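Résidence Dewulf – Vie pratique – Fiches conseils – Cuisine commune

Débarrasser et ranger la table après le repas

La présente fiche s'adresse à l'ensemble des résidents et des visiteurs qui utilisent la cuisine commune du premier étage. Elle remplace la note affichée auparavant près de l'évier. Les indications qui suivent valent aussi bien pour le petit déjeuner que pour les collations prises en cours de journée.

Avant de commencer

Il est recommandé de se laver les mains et de libérer un espace d'au moins la largeur d'un plateau à côté de l'évier. Les effets personnels (sacs, mallettes, étuis, ordinateurs) sont à retirer de la table en premier lieu. Un bagage rigide posé sur un plan de repas y dépose les poussières du sol ; s'il a dû y séjourner, la surface concernée sera lavée à l'eau savonneuse avant tout autre usage.

Ordre de débarrassage

On commence par les aliments, on poursuit avec les récipients fermés, puis avec la vaisselle. Les fruits isolés sont ramassés avant que l'on ne déplace les assiettes : une fraise écrasée sous un plat tache durablement les torchons et, sur certains revêtements clairs, laisse une auréole difficile à reprendre.

Les tasses et les mugs se transportent par l'anse, un dans chaque main au plus. Un mug couché doit être redressé et vidé au-dessus de l'évier, même s'il paraît vide. Les bols de petite taille peuvent être empilés par trois, à condition d'en avoir ôté le contenu. Les plats ovales se rangent sur la tranche dans l'égouttoir, le plus grand au fond.

Les fruits

Les bananes se conservent à température ambiante, à l'écart des autres fruits dont elles accélèrent le mûrissement. On évitera de les coincer entre deux récipients, la peau noircissant rapidement aux points de pression. Le crochet installé par M. Bart Geerts à droite de la fenêtre est prévu pour les régimes entiers ; les bananes détachées vont dans la corbeille haute.

Les fraises ne sont lavées qu'au moment d'être consommées, avec leur pédoncule. Elles se gardent au réfrigérateur, sur une seule couche, dans une boîte garnie d'un papier absorbant. Tout fruit entamé est couvert et consommé dans la journée.

Les agrumes peuvent demeurer dans un bol sur la table, pour autant que celui-ci soit propre et sec. Le bol est vérifié chaque lundi.

Boîtes et conserves

Une boîte de conserve ne se couche pas dans une assiette : elle roule et peut en rayer l'émail. Elle reste debout, étiquette visible, jusqu'à son rangement dans l'armoire. Une fois ouverte, son contenu est transvasé dans un récipient en verre muni d'un couvercle et portant la date d'ouverture. Les boîtes vides sont rincées et déposées dans le bac réservé au métal.

Nettoyage des tables claires

Les plateaux blancs demandent un entretien régulier. La méthode retenue est la suivante :

Retirer les miettes à la main ou avec une brosse souple, jamais avec une éponge mouillée.
Passer un chiffon microfibre humidifié d'eau tiède et d'un peu de savon noir.
Insister sur les bords et dans les angles.
Rincer avec un second chiffon, puis essuyer.

Lorsque le plateau comporte des trous ou des passages, on en fait le tour avec un coton-tige ou un pinceau sec avant le lavage. Les résidus sucrés qui s'y accumulent attirent les fourmis en été.

Les traces de feutre s'enlèvent à l'alcool ménager, appliqué au chiffon et non versé directement. Les taches de fruits rouges se traitent avec une pâte de bicarbonate laissée en place dix minutes. Les poudres abrasives et l'eau de Javel pure sont proscrites.

Répartition de la vaisselle

La vaisselle de couleur appartient au fonds commun, qui compte 118 pièces selon l'inventaire de décembre. Elle ne quitte pas l'étage. Toute pièce ébréchée est remise à Mme Yoon-hee Ko, au bureau 19, qui procède à son remplacement. Les assiettes et bols personnels sont marqués au dos et rangés dans l'armoire basse.

Le dernier utilisateur de la soirée s'assure que la table est dégagée, que les chaises sont remises en place et que le réfrigérateur est fermé. Les demandes relatives au matériel de nettoyage peuvent être adressées à M. Washington Dantas, poste 418.

Fiche mise à jour le 31 décembre 2024.

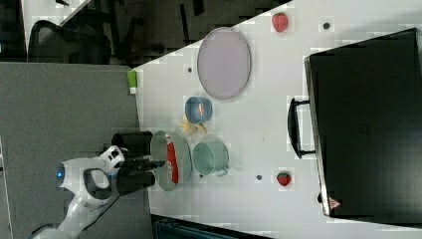
Table à débarrasser : fraises, banane, mug couché et assiette ovale vert pâle.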